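Dahlias out, garlic in: October notes from the Sunley plots

Quick one this month, I'm typing with dirt under my nails and the shed key is due back.

First frost got the squash leaves overnight. Not a hard one, just enough to turn the basil black and make the nasturtiums look boiled. Dahlias went the same way on the low plots by the creek. The upper plots are still blooming, so if yours are up there, leave them alone and enjoy it.

For everyone else — time to dig. Cut the stalks down to a hand's width, wait a few days if you can stand it, then get a fork in well out from the stem. Well out. I speared my best Lustotitz last year going in too close and it rotted in the box before Christmas. Shake off the soil, don't scrub. Turn the clumps upside down so the hollow stems drain. Label them NOW, not later, on the tuber itself if you have a marker that'll write on it. Last spring we had a whole crate marked "pink?" and they were not pink.

Storage. People ask every year. Barely damp wood shavings or peat, cardboard box, somewhere cool that doesn't freeze. Check once a month, throw out anything mushy, spritz anything shriveled. Teodoro Ambrosio wraps his in plastic wrap, one piece at a time, and swears by it. I've tried it and lost half, but my basement is warm and his isn't, so take your pick.

Garlic came in. We ordered 400 bulbs between us and they're in the mesh sacks by the potting bench, sorted by name. Please take only what you signed for, we were short last year and it got a bit tense. Break the cloves apart the same day you plant. Pointy end up, a couple inches deep, straw on top once it's properly cold. Don't plant the tiny ones, eat them.

Leaves — the pile behind the compost bays is open to all. Shredded is best. No walnut please, and no bags with dog surprises in them, somebody knows who they are.

Water goes off at the end of the month. Drain your hoses and bring them in, the brass ends split if you leave them full. If you have anything newly planted, soak it before the shutoff. Rain barrels should be tipped and turned over too, Brittany Tremblay has the long wrench if your spigot is stuck.

Seed swap is on for 2 in the afternoon in the Lazaridis barn, same as before, date going out with the plot renewals. Bring seed that's dry. I mean really dry, it should rattle. Write the year on the packet. We're low on lettuce and anything blue, and have enough calendula to cover the county, so maybe skip taht this time. Coffee from 11 for anyone helping set up tables.

Still looking for a home for two big rosemarys in pots. They won't make it outside here. Need a bright window and not much water, a cold porch is fine if it stays above freezing. Mine always dies in February anyhow.

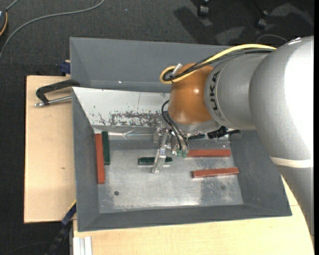

2 min read

Renewal forms are in the box on the shed door. Fill in your plot number this time, please, not just your first name.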